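Atinga trade school adds evening wiring course

2019-04-16

The Atinga trade school will open an evening course in household wiring in May. Classes meet two nights a week for six weeks, and no experience is needed.

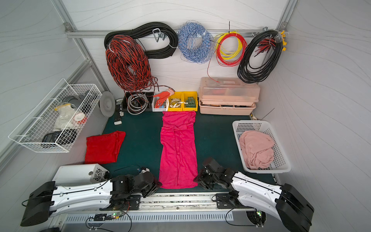 The fee is $189 and covers the workbook — students bring their own safety glasses. Dela Darko will teach the course. "Most people just want to replace a switch safely," she said. Sign-up is at the front office.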